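Reltstead Home & Workroom Help
Storage and tidying

How do I keep a big patterned cloth in a desk drawer without it coming out like a dishrag?

bramblestitch
Posted 2021-06-03

Hello all, I hope this is the right corner of the site, as I wasn't sure if it belonged under laundry or furniture. I share a workroom with a few other people in an old building with brick walls and a shiny white tiled floor, and I keep a large cloth there. It does for all sorts: round my shoulders in the morning before the heating has got going, over the back of a chair, and once as a picnic rug when we all trooped out to the park. It's the nicest thing I own for the money and I would like it to last.

My trouble is that it has no proper home. I am a terrible stuffer. If there is a gap or an opening I will push a cloth into it, and for most of the winter it lived wherever it would go.

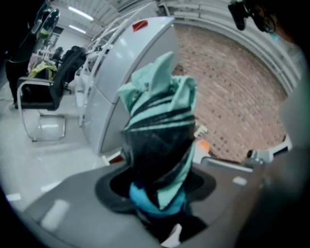
After a few days of that it comes back with creases set into it in every direction, and I then spend my lunch break smoothing it flat with the side of my hand, which does very little. I have an iron at home but carrying the cloth back and forth on the bus rather defeats the object of keeping it at work. I've also started to worry about the fibres, as I've had it since November and I would swear it is getting thinner along the places where it always bends.

I have now been given the use of a desk drawer, so in theory the problem is solved, but I'm not sure I trust myself. Is it better folded, rolled, or laid in loosely? Should I line the drawer with something, as the inside is wood? And is there any truth in what my aunt says about never shutting cloth away in wood without paper in between? The fabric is quite soft and a bit slippery, and the label has gone, so I can't tell you what it is made of. I did buy a Nivix drawer divider on a whim but haven't unwrapped it, in case somebody tells me to take it back.

linenpress34

Roll it! I had just the same bother with a throw at my last job and I've been a roller ever since. Lay it on a clean table, fold it in half longways so that it's narrower than the drawer is deep, then roll it up from one end, fairly slack. You get soft curves and hardly a crease worth mentioning. The reason yours is wearing along the bends is probably that it gets the same sharp fold each time, so even if you do prefer folding, start from a different edge now and again.

Your aunt is right in a way. Bare wood can mark pale cloth over the years, particularly if the drawer is old or smells strongly when you open it. A sheet of plain white tissue or an old washed pillowcase on the bottom will see to that, and you can change it whenever it starts looking tired. I wouldn't bother with scented liners, as the perfume gets into everything and you'll be wearing it round your neck. If your drawer is a modern one with a sealed finish I'd still put the pillowcase in, but I wouldn't lose sleep over it.

For the creases you have now, hang it over a door at home while you run a bath and leave it there until the steam has cleared. Let it dry properly before you take it back to work, and do keep the iron on its coolest setting if you go that way, seeing as you don't know the fibre.

oldtin

just fold it?? take the divider back

mossandtea

I'd keep the divider myself! Slippery cloth unrolls the moment you pull the drawer, and something down one side holds it in place nicely. Do measure before you unwrap it though. Mine turned out to be 34 cm and the drawer was a good bit shallower, so it went in the kitchen with the tea towels (where it has been very happy, so no harm done). A loose ribbon round the roll works too, if you don't mind a ribbon. Mind you don't tie it tight or you will be back here asking about a waist.

bramblestitch

Thank you, all of you, this is so kind. I should own up that I haven't done any rolling yet, and the drawer is no tidier than my old ways. 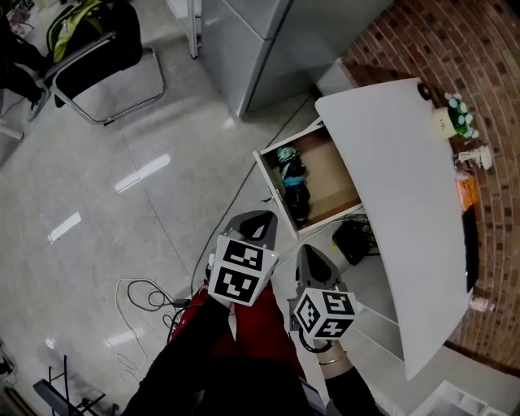

The desk drawer with the bundle near the front, against the left side.

So you see there is plenty of room, and my only excuse is habit. I'm going to bring a pillowcase in from home and try the slack roll, and I'll measure for the divider while I'm at it. Does anyone know if I ought to wash the cloth first, or is a good shake out of the window enough?

linenpress34

Wash it if you've had it on the grass, otherwise a shake and an airing will do. Cool hand wash, no wringing, and press it in a towel to get the water out.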